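Teaching two arms to hang up laundry
Speaker notes, Saturday, June 13, 2020
Speaker: Adhiambo Mosoti, Plallura

Opening (keep it short)

Thank the hosts. Say who I am and what I work on. I run data collection for the Fallance project at Plallura. Nassoro Urio writes the training code and will take the model questions at the end. My half is about where the examples come from.

Ask for hands: who has trained a model on data they recorded themselves? Then ask who has had to throw a lot of it away. Wait for the laugh, move on.

What we are collecting

The task is clothes on hangers, hangers on a rail. A person drives both arms and the system records the camera views, the joint positions and the gripper commands. One run from start to stop is an episode. We have 1459 episodes recorded since April. Of those, 538 are in the current training set. Explain that the gap is the real subject of this talk.

Say why clothes. A box looks the same every time you pick it up. A shirt never does. If the examples all start from the same neat fold, the model learns that fold and nothing else. 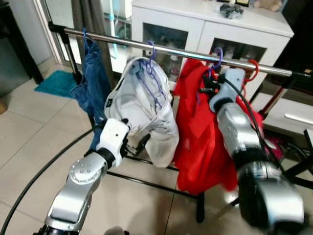 Variety has to be planned. Left alone, an operator will pick the easy garment and the easy hanger, and after a week the data is full of one shirt. We give each session a list of what goes on the rail and in what order. Mix heavy and light, stiff and soft. The jeans on the blue hanger keep their shape under their own weight, and the red garment further along the rail bunches up, so the two call for very different handling. Both need to be in the set. We also leave the background alone. Cabinets, curtain and floor mat stay where they are, and we let the model learn to ignore them.

Pause for questions here if the room is small.

Using two arms

Most of the trouble in the early episodes was timing between left and right. Operators are good with one hand and lazy with the other. They park one arm and do all the work with the other, and the model copies that faithfully. We changed the instructions so that each arm has a job at every stage. One holds the cloth, the other brings the hanger. Then they swap if they have to. 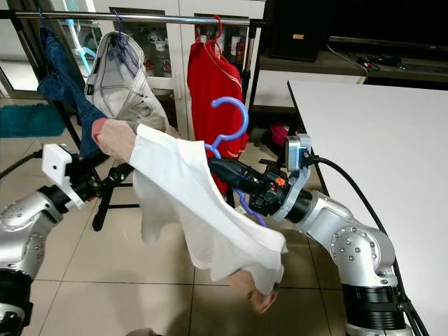
The swap is where we lose the most episodes. The operator lets go with one side before the other has a proper hold, the cloth drops, and then comes a long fumble to get it back. We used to delete all of those. Nassoro asked me to stop. A fumble with a good recovery is worth keeping, as long as the operator marks where it began. A fumble that ends with the operator pressing stop goes in the reject folder.

Tell the Bilov story if time allows. Bilov is our review tool. For the first two weeks it sorted episodes by length and we reviewed the short ones first. We took that to mean short was good. Many of the short ones were runs where the operator had skipped a step.

What the close cameras add

The head view tells you which garment and which hanger. It is poor at telling you whether the fingers have hold of one layer or two. For that we record from the wrist as well. The files are large and the view is often ugly, with blur and glare, but when we trained without it the grasps got worse.
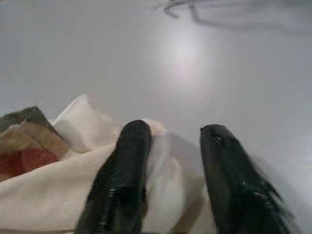
Wrist view: cream cloth and a herringbone fabric at the fingers, glare on the tabletop.

Point out the glare. We left the lights as they were. Nassoro's opinion is that a model trained under perfect light will fail in the first ordinary room it sees, and I agree with him – though I would still like a less shiny table.

Mention syncing. Every camera has its own delay. We measure it at the start of each session and write it into the episode file. If the measurement is missing, the episode is rejected, however good it looks. We lost 52 episodes in a single session that way.

Labels and review

Each episode gets a pass or fail and a short note from the operator. A second person reviews it later without seeing the first label. Where they disagree, I watch it. Early on they disagreed a lot, mainly over what counts as finished.

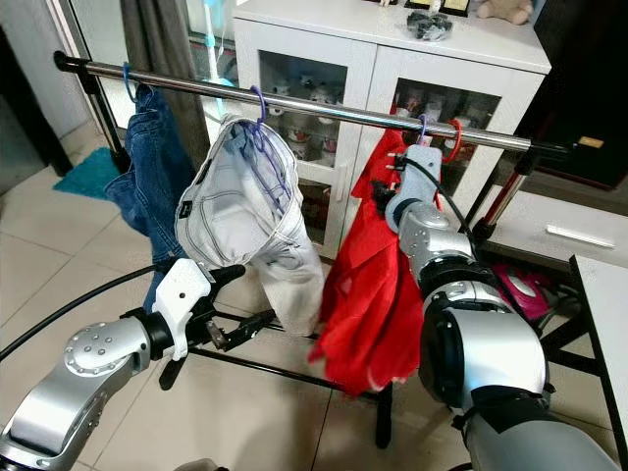

Finished needs a written rule. Ours has changed more than once. The current version says the hanger must be on the rail, the garment must be on the hanger, and both grippers must be open and clear. Look at the right gripper, still pinching the red garment near the rail. The left one is already open below the gray denim, but by our rule one open gripper is not enough. If an operator stopped the recording at a point like that, it would be a fail, and new operators often argue about it. The reason is simple: letting go is part of the task, and a model that never sees it will hold on forever.

Numbers slide: 1459 recorded, 538 in the set. Leave it up while talking through the reject reasons. Bad sync, skipped step, stopped too soon, wrong garment for the list.

What comes next

The next round is called Mushi. Same arms, same rail, new clothes, and operators who have not worked with us before. We want to know how much of the current data carries our own habits. Give the honest answer if asked for a date – we don't have one.

Hand over to Nassoro. Leave ten minutes for questions. Someone will ask about simulation, so let him take that one.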